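Home | Forums | Simulation | Sidewalk Robots | Log in

Thread: How many sim episodes before you trust the set?

**curbcut_ray**
We're collecting driving examples for Zarby, a small sidewalk delivery cart. Everything so far comes from a simulated downtown block. A person drives with a gamepad, we record the camera view and the stick commands, and the policy learns to copy them. We have 250 episodes and the cart still drifts toward walls when the light changes. Do I collect more of the same or change what I'm collecting?

**nusrat_naqvi**
What are the episodes like? If they all start in the same spot facing the same way, 250 is a lot less than it sounds.

**curbcut_ray**
Up to 100 of them start from one spot, yes. It was the easiest place to reset to.
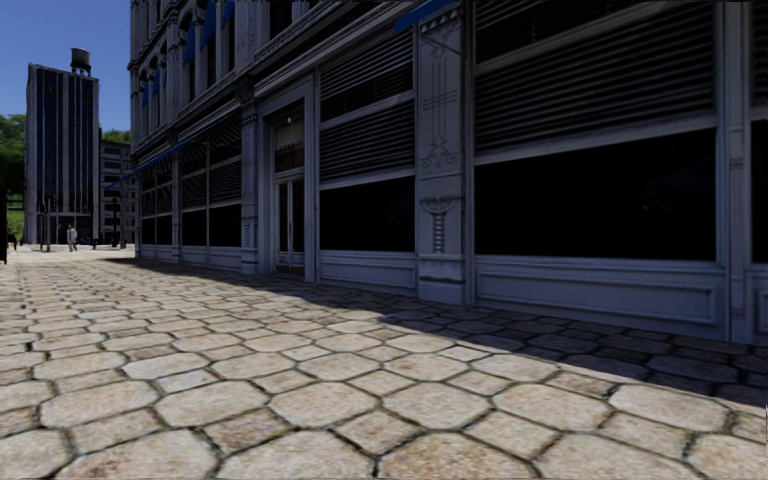 Drift is worst on this stretch. The driver is told to hold a steady distance from the building and head for the far corner. In the full-sun episodes the policy does fine. With the sun lower it treats the shadow line running diagonally over the stones like a curb and steers along it. The joints between the slabs don't seem to bother it, which surprised me. I expected those to be the problem. The dark shop windows may be part of it too, but I haven't separated the two.

**Drillen**
Shadow-as-curb is common. Randomize the sun angle and replay the same drives. You don't need new driving for that if your simulator can re-render a logged path. Ours can and it saved us weeks.

**nusrat_naqvi**
I'd disagree a little. Re-rendering gives you new pixels with the same actions, so you learn to ignore the shadow. Good. But you still have no examples of recovering once the cart is off line. People drive too well. Start some episodes with the cart pointed at the wall and have the driver bring it back.

**Drillen**
Recovery data is fine but it's a separate issue. He said it only drifts when the light changes. Fix the light first and see what is left.

**curbcut_ray**
We can re-render, it's just slow. I could run a batch overnight.

For comparison, the other stretch we use is around the block. Different paving, more clutter, and the policy does better there even though we have only 17 episodes on it. 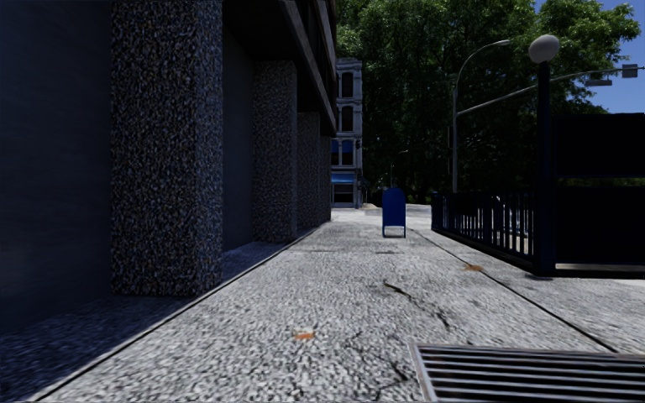 My guess is that those 17 were driven by 3 different people and the big set was almost all me. I hug the center. The other two wander more, and one of them brakes for everything.

**siddiqui_m**
That would do it. We had one driver for the whole first set and the cart picked up his habit of cutting left before every turn. Took a long time to notice because he was also the one reviewing the runs.

I would not mix in the driver who brakes for everything, though. Copying learners average that out and you get a cart that crawls.

**nusrat_naqvi**
Keep the braking ones but label the driver, then you can leave them out later. Throwing away data in the first month is something I've regretted.

**siddiqui_m**
Fair. We never stored the driver name — wish we had.

**curbcut_ray**
We do store it. OK, plan for now: re-render the shadow stretch with different sun angles, hold out the late-afternoon ones for testing, then collect a small set with bad starting headings. Separate training runs so I can tell which one helped.

**Drillen**
Hold out a whole street too, if you have one. Testing on the same block with a new sun angle will flatter you.

**curbcut_ray**
There's a second map called Brellham we haven't touched. I'll keep it for that and post the numbers when the runs finish, probably in November.

**nusrat_naqvi**
Please post the bad ones too. And check that your camera height matches the real cart before you render all that. Ours was off and we had to do the whole batch again.

Contact the moderators | Copyright Sidewalk Robots Forum | Back to top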